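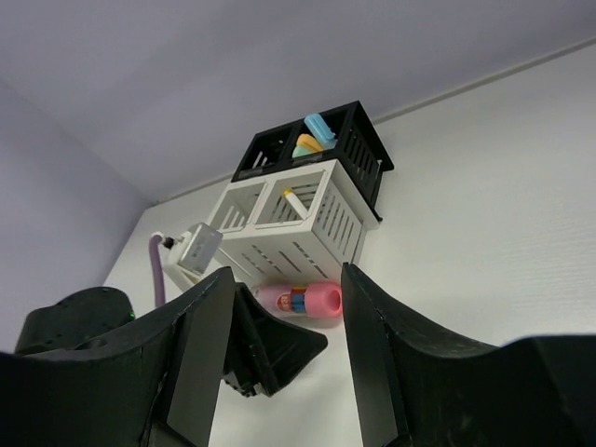

Speaker notes: Keeping Shared Supplies in Order
Staff development session, Clistach Branch Libraries
6/21/18

Slide 1 – Welcome
Thank the host branch for the use of the meeting room. Remind attendees that the sign-in sheet must be completed before the break. Questions will be taken after slide 4 and again at the end.

Slide 2 – Background
In January the Lilletti branch and the Tam branch began a trial of shared supply cupboards for children's programs. Before the trial, each program leader kept a private stock of paper, glue, scissors and markers. Purchases were made separately, and the same items were often ordered twice in one month. The trial placed all supplies under a single list for each branch.

Say clearly that the trial covered 2 branches only. The results should not be read as a finding for the whole system.

Slide 3 – What was asked of staff
Program leaders agreed to three practices:
Return items to their assigned place on the day of use.
Record any item that is running low on the sheet inside the cupboard door.
Make no separate purchase under $100 without checking the list first.

Pause on the third point. It drew the most objections, chiefly from leaders who prepare crafts late in the week and cannot wait for a reply. The rule was later changed to allow a same-day purchase with a note to the branch office.

Slide 4 – Labels and containers
Open containers were preferred over lidded boxes. Staff reported that lidded boxes were put away half empty and stayed that way. Labels should name the contents in plain words, in letters large enough to read while standing. Color codes were tried at Tam and dropped, as substitute staff did not know them.

Take questions. If asked about cost, refer to the handout.

Slide 5 – Care of shelves and cupboards
Each branch should set a regular time for cleaning. Flat surfaces are usually wiped. Seams, rails and corners are usually missed, and glitter, crumbs and pencil shavings collect there. 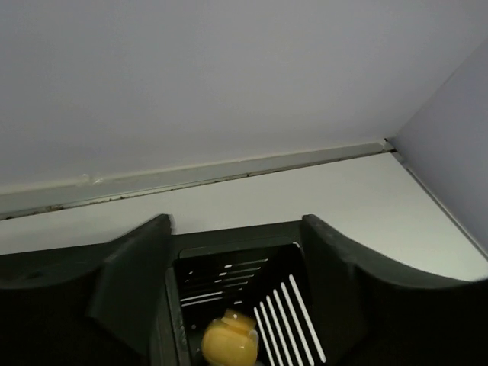
Small dark flecks along the seam of a metal trim rail.

Ask the audience how often such edges are cleaned at their own branch. Allow a short silence. A dry brush should be used first, then a damp cloth. Spray should not be applied directly near paper stock.

Slide 6 – The Plivico list
The supply list is kept in Plivico, which all branches can already open from the staff page. Demonstrate the search box and the reorder column. If the connection fails, use the printed copy in the folder. Do not spend more than 3 minutes here – training sessions will be offered separately.

Slide 7 – Next steps
Branches wishing to join should name one contact person and send a current inventory to the Lilletti office. Partial inventories are acceptable. Evaluation forms are to be left on the table by the door.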